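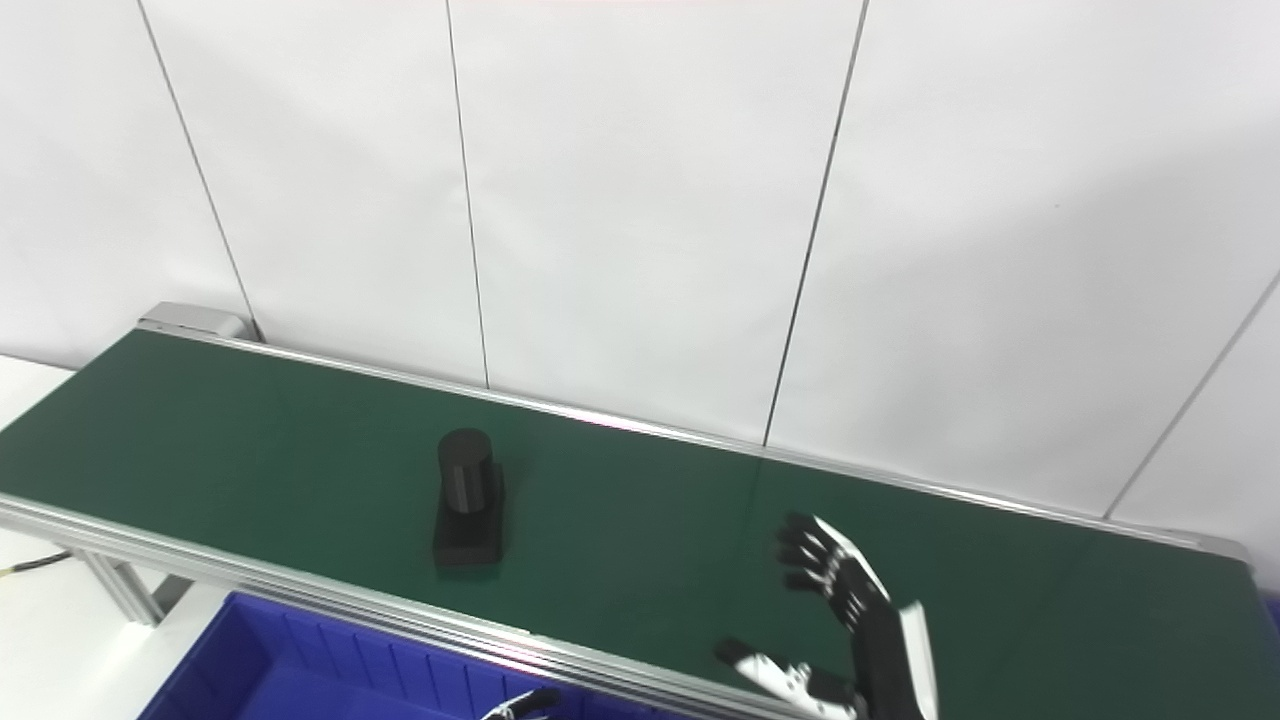

What should we budget for first when setting up a second pick-and-place cell?
Hands and spares. The conveyor is a one-time purchase, but fingers and cables are ordered again and again, and they have the longest lead times.

Sumley Cell Planning Sheets
Version: March 2024
Maintained by the Estrella equipment planning group

What this is

A set of spreadsheets and notes used to plan and cost conveyor cells with two-handed robots at the Sumley site. The sheets cover purchase, installation and the first year of running. They don't cover staff time or rent.

Contents

equipment.csv - one row per item, with supplier, lead time in days and unit price
spares.csv - parts we keep on the shelf, with reorder levels
layout_notes.txt - floor space, power drops and guarding
quotes/ - supplier quotes as received, unedited

How the figures were set

Lead times are the longest we were quoted, not the average. Hands from Fivus are entered at 100 days. Conveyors from Flendidora are entered at 60 days, including rails, legs and end caps. Freight is a separate line in both cases.

Spares are planned per cell. Finger pads are budgeted at 200 a year, which is a guess based on around 125 used in the first cell before we changed the pad material. Please correct this if you have better numbers.

Printed test parts and plastic bins are under consumables. They are cheap, and we don't ask for quotes on them.

Known gaps

- Belt replacement has no price yet. The row is there but blank.
- Power costs are copied from the old cell and need a new meter reading.
- The November quotes have expired. Ask for new ones before raising an order.
- Two rows in spares.csv use the old part codes.

Making changes

Edit the CSV files directly and put the quote in the quotes folder under the same item code. Leave old prices in the history column - finance compares them at year end.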